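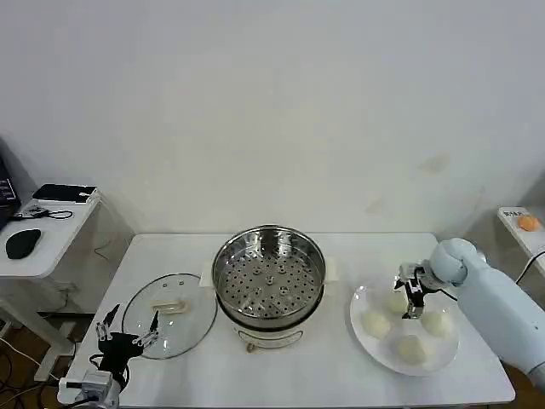 Steamed buns and strong tea at Preltina

By Uthai Meesuk
November

Preltina opens at 6 in the morning, and by then Pornthip Khunthong has been in the kitchen for two hours. She took over the lease on Kender Street in spring, after nine years making dough for other people.

"I wanted a short menu," she says. "Buns, tea, one soup. If you come in for a fried breakfast I'll tell you where to go for it."

The tea comes from Chareonsuk, a small importer she has bought from since her first job. She tried 15 of their black teas before settling on two. One is brewed strong and served with condensed milk, the other is drunk plain. A large pot costs a bit more than most places nearby charge, and she has had complaints.

"People pay for coffee and don't blink. With tea they think of the bag at home."

On a normal weekday she sells 215 buns. Sunday is busier, and last month she passed 300 for the first time and had to close early. The dough rests overnight and she will not use a quicker one, so when it's gone, it's gone. 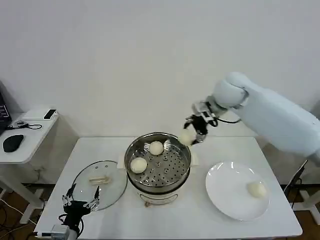 Meesuk's own order was the pork bun, but Khunthong thinks the plain ones are the better test of a kitchen, as there is no filling to hide a heavy dough. She eats one most mornings, standing up, with a bit of butter.

The room has 18 seats and no music. She looked at a second site in the old Meltier building but the rent was too high, and she has dropped the idea for now.

"I'd need another me to run it. I'd sooner get the soup right."

The soup changes on Thursdays.

Comments (4) | Shares 1,559
Contact us | © Kender Street Eating | Back to top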